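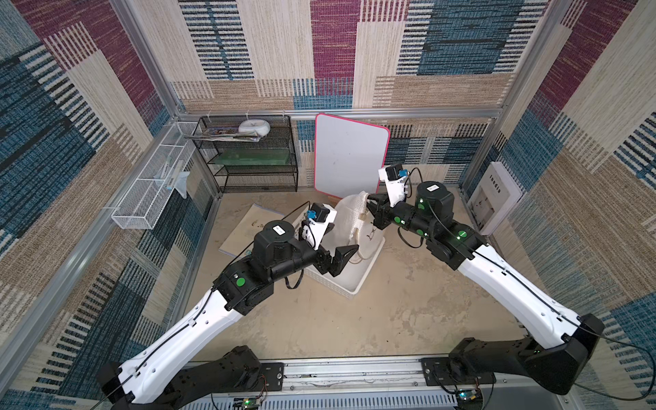 White basket, patterned fabric on three sides.

I have never believed in laundry bags. You pay extra for a bag, put your clothes in it, and then put the bag in the machine, which was perfectly capable of holding the clothes in the first place. But Endby had a sale in March, and a mesh one with a zip came home with me along with a plastic basket.

The claim on the packet was that it would last 300 washes. Who sat and checked? I do 80 a year if I'm being good, so I'll be well into another flat before I can complain.

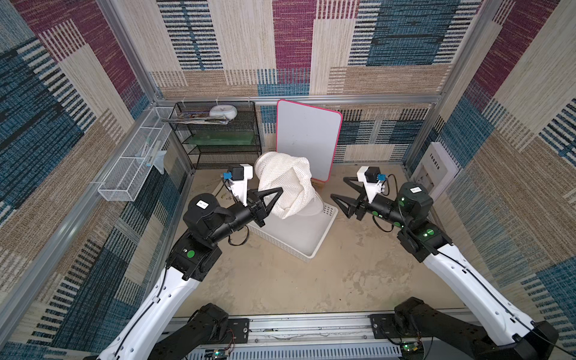

My real gripe is where the thing lives between washes. Prestholm's storage page wants you to keep it folded on a shelf, as though anyone folds a mesh bag. It has no proper edges. You fold it in half, it slides open, and you end up with the same lump you started with. I've gone back to dropping mine in the basket, where at least the holes let some air in.

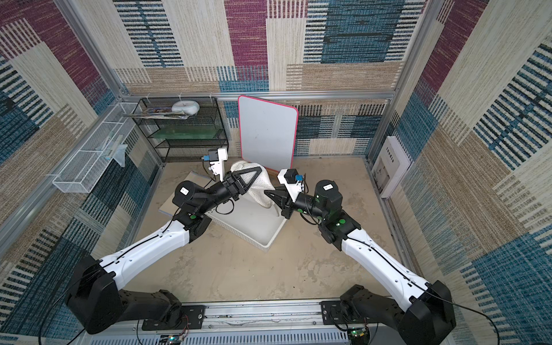

Mesh bag over the basket, whiteboard behind.

The zip is the other weak spot. My old Furico one went at the seam well before the mesh did, and the slider always stopped halfway when there was a sock near it. I paid 20 quid for a set of those and wouldn't again. A Lundgren bag I tried after that was no better, only beige.

So do they do anything? My jumpers still bobble. The tights have survived, I'll give it that, though I've also stopped washing them with jeans.
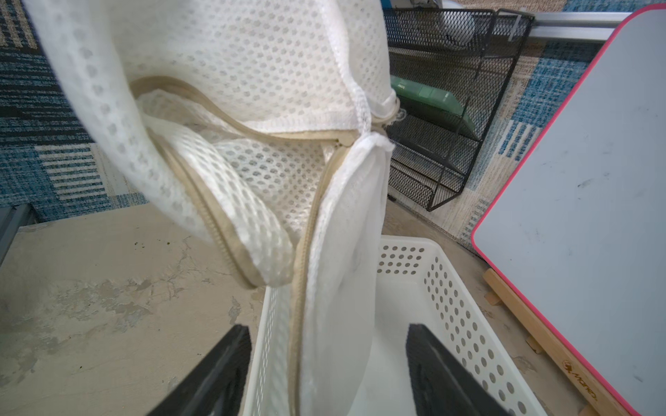
Marginally unfair on the bags, I think. I've had the same two for years and the trick is to fill them halfway and zip them right to the end, otherwise the whole lot works its way out and you may as well not bother. Mine get hung on the door handle, no folding.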